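Khaki (color and cloth)

From the Flolside Pocket Encyclopedia of Everyday Clothes, entry kept by Levente Juhász

Khaki is two things at once, and I've spent a silly amount of my life explaining this to people in shops. It's a color, a dusty yellowish brown, and it's also the everyday name for the sturdy cotton pants that come in that color (or in navy, or in olive, because by now you can buy "black khakis" and no one blinks). The word came into English from Urdu, which had it from Persian, and it means something like dusty or soil-colored. I love that! Most color names promise you a flower or a jewel, and this one promises you dirt.

Origins

The usual story starts with British-led troops in India in the 1840s, who swapped bright or white uniforms for drab ones. Early batches were dyed with whatever was around, and tea, mud and plant dyes all get a mention depending on who's writing. I'd take any single recipe with a pinch of salt. What does seem clear is that the first shades were all over the place, and a fast, even khaki dye didn't show up until later in the century.

American soldiers were wearing it by the end of the 1800s, and after the Second World War plenty of them kept wearing their pants to college. That's more or less how it got from the parade ground to the office. 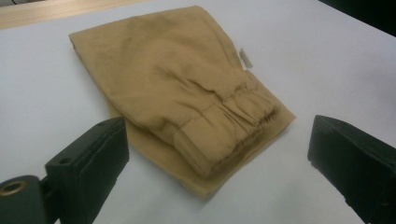

Khaki-colored pants with a gathered elastic cuff, folded.

Khaki, chino and drill

People swap these words around freely, and I do it too when I'm tired. If you want to be strict, khaki is the color, drill is a strong twill weave, and chino is a lighter, smoother twill that usually has its seams tucked away where you can't see them. Old-style khakis are heavier, roomier and often show their stitching.

The Kadmont catalog, which I still keep by my desk, listed 15 shades under the heading "khaki" one October. I can tell maybe five of them apart. Sand, stone and putty look the same to me in anything but daylight.

Makers

Vondero started out with work pants and sold 2,643 pairs in its first year, then 2,742 in the second, which its founder called "steady" in the one interview I managed to get. Kushnir went the other way and made dress khakis with a sharp crease, in runs of around 200. I own a Kushnir pair and I'm a little afraid of sitting down in them.

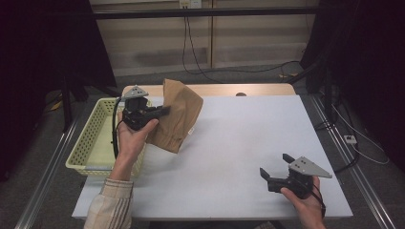 Care

Cotton khaki is forgiving, but the color does fade, and it goes first at the knees, the pocket edges and along any crease you iron in again and again. Wash them inside out in cool water. Take them out of the dryer a bit damp, give the legs a good shake and smooth the seams flat with your hands.
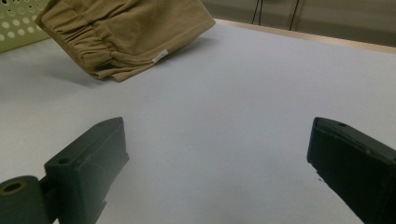

Khaki didn't stay stiff forever, and the last few decades have been kind to anyone who likes a big lunch. Drawstrings crept in, then stretch yarns, and then the full pull-on style borrowed from sweatpants. Purists grumble that a gathered elastic waistband, with all those soft little ruffles, has no business on khaki-colored cloth. I've come around to it completely. My dress pair stays on its hanger for weddings, and by seven in the evening I'm in the pull-ons.

See also: Chino; Drill (fabric); Olive drab; Twill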